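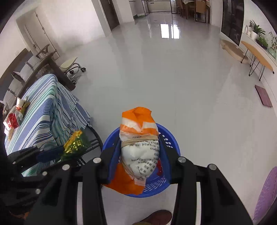 Clearing litter into the blue basket. The rolled bag with the rubber bands is the one we ended up calling "the burrito."

What went wrong with our grippers (and what we did about it)
Project report, Westside robotics elective
Written up by Rehema Kirui, with Bok-nam Kang and Noman Kakakhel

So our project was supposed to be about tidying a living room. You take a pair of hand-held grippers, pick up wrappers and cups and bags, drop them in a basket, and later the recordings get used to teach an arm to do the same job. Simple enough! We had a nice plan and a nice chart with colored boxes, and then we spent most of August chasing one dumb fault in the right-hand gripper.

The fault went like this. You'd squeeze, the fingers would close on something, and the grip would feel totally fine in your hand. Then partway to the basket the fingers would relax a little and whatever you were holding would slide out. Cups were OK. Foil wrappers were OK (they weigh nothing). Anything with a bit of weight and a slippery outside was a gamble, and the burrito was the worst of the lot. In our first set of 12 carries with it, we dropped it 11 times. Noman filled in the log and put a sad face next to every one.

I blamed the finger pads. I was very sure about it, too, and I talked everyone into cleaning them with alcohol and then scuffing them up with fine sandpaper. That cost us an afternoon and changed nothing. Bok-nam thought the trigger spring was weak, so we ordered a stiffer one from Kistanar, waited for it, fitted it, and got a gripper that was harder to squeeze and still dropped the bag.

What finally cracked it was Bok-nam wiggling the fingers sideways with the trigger held down. The left gripper barely moved. The right one had a clunk in it you could feel in your wrist. We took the linkage apart on the kitchen table and found that one pivot pin had worn its hole into an oval, so under load the whole finger could shift and open up.

Now the safety part, and this one's on me. While we were testing the stiff spring I had my left thumb between two of the bars, and when I let go of the trigger the linkage pinched me hard enough to leave a blood blister. Mr. Awasthi made us stop for the day and write down a rule: no fingers inside the linkage unless the spring is off. We should've had that rule from the start. It's taped inside the lid of the gripper case now.

The repair was pretty cheap. We drilled the hole round again, pressed in a brass bushing, and put the original spring back. After that we ran another 12 carries with the burrito and dropped it 2 times, both when I grabbed it too close to the twisted end.

If we did this over, I'd do the wiggle test before every session, and I'd change one part at a time and rerun the carries before ordering anything. We still haven't checked how the bushing holds up over a long stretch of use. Themis has the gripper next term and has promised to keep the log going, sad faces included.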